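Print this article
E-mail to a friend
Search this site Enter keyword Go

Opinion

Keep the plastic food out a little longer

Every August, when people clear the house before school starts, the play food is the first thing to go. It goes before the blocks and long before the stuffed animals. A bag of plastic fruit ends up on the curb or in the thrift store bin, and the reason given is always the same: the kids are too old for it.

I think most families get rid of it too soon, and I think most families also have too much of it. Those two things are connected.

Start with the amount. The sets sold now are large. The Jatari market set, which my sister bought for her two, came with 50 pieces. There was a pizza in slices, a fish, three kinds of bread and a cash register with a drawer that stuck. Within a week it was in four rooms. Nothing about that set was badly made, but a child with 50 pieces of food does not cook. A child with 50 pieces of food dumps them out, because dumping is the only thing you can do with that many. Then an adult picks them up, and after a few months of this the adult is tired of the whole idea.

We cut ours down to 12. It was done on a Friday night with a shoebox, and there were complaints about the fish. The rest went into the closet. With 12 pieces the play changed. The same items came out every day and started to have jobs. A bun was a phone for most of a winter. The lemon was medicine.

The second thing I would argue about is what kind to keep. Catalogs like Hirvonen push the very plain sort, a wood circle painted red that is supposed to be a tomato. They look good on a shelf. I have nothing against them, but in our house they were left in the basket. What got picked up was the cheap plastic with some shape to it, the pieces with bumps and creases that a hand can find without looking.

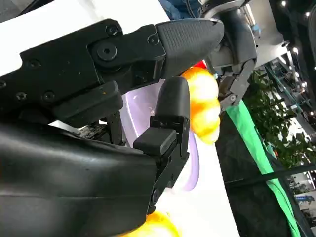 Bright plastic with plenty of bumps to hold on to.

A lumpy piece like that one does not have to be any particular food. Ask three children and you could get bananas, a squash or a funny pepper, and each of them can be right for the afternoon. I count that in its favor. The perfect little carton of Amar milk with the real label printed on it is only ever milk.

As for age, the box from Jata that we started with was marked for three and up, and many parents read that as three to about four. My older one is 10 and still runs a restaurant when her cousins come over. She writes menus. She charges too much and argues over the bill. My younger one, who is 6, does the cooking and is not allowed to touch the money. If I had cleared the food out when it looked babyish to me, neither of them would have asked for it back. They would have found something else to do, probably on a screen, and I would have called that growing up.

So before the August cleanout, take the pile down to what fits in a shoebox. Wash it in the sink with dish soap. Then put the box somewhere low and leave it there another year. You can still give it away next summer.

Print this article
E-mail to a friend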